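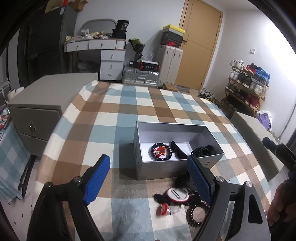

Can a machine sort the small stuff on a bedspread yet?

Posted in Home & Automation, 12/03/2026

Tassanee Chaiyaporn

I have a bedroom where things go to be put down "for now." Bead bracelets, sunglasses, a pin badge, a bundle of black cable. There is an open gray box to put them in, and I have gotten as far as owning the box. Three things are in it. The rest are still lying on the checkered cloth in front, and the dressing table behind is its own problem, all packets and plastic wrappers.

I keep seeing clips of robots folding towels and loading dishwashers. So is there anything I can buy, or will be able to buy by August, that picks up little mixed items and puts them in a box by kind? I don't need it to be fast. My budget is 1,000 and I would like it not to eat the sunglasses.

Also, would it do the shoe rack? Four tiers, and I have stopped making eye contact with it.

Urs Kofler

No, not at that price and not by August.

I maintain picking cells at Kälin, where we have one arm moving parts from a tray to a carton. It does this well because the parts are all the same and somebody (me) spent 9 days teaching it what the same means. Your box is a much nastier job. Go through it by item:

Sunglasses: rigid, fine to grab, but the arms fold and the lenses scratch. Soft pads and a light grip help.

Cable bundle: coiled is OK if it's tied. Untied, the gripper lifts one loop and the rest comes along later, or doesn't.

Bead bracelets: the worst of your lot. A bracelet changes shape when you touch it, and glossy black beads give a lot of depth cameras trouble. One finger through the ring works better than pinching, if the software thinks of it.

Pin badge face down on something soft and dark: two jaws tend to take both. Flip a coin on whether the clasp comes undone.

Then there's the cloth. If it's rumpled, a pinch from above can pick up a bit of bedspread with the item. We bolt our trays to the table for a reason, and I don't suggest doing that to a bed.

Shoes are easier. They're big, they hold their shape and they come in only two kinds, left and right. The bottom tier in shadow would be slow going - put a lamp there.

Prarkuvico

just get a drawer organizer?? mine has 14 slots and cost less than lunch. robots are for vacuuming

Tassanee Chaiyaporn

Thanks Urs, that is more respect than my bracelets have ever been shown. I'm leaving this open in case someone has tried a desktop arm at home.

Prarkuvico, I own a drawer organizer. It's in one of the drawers.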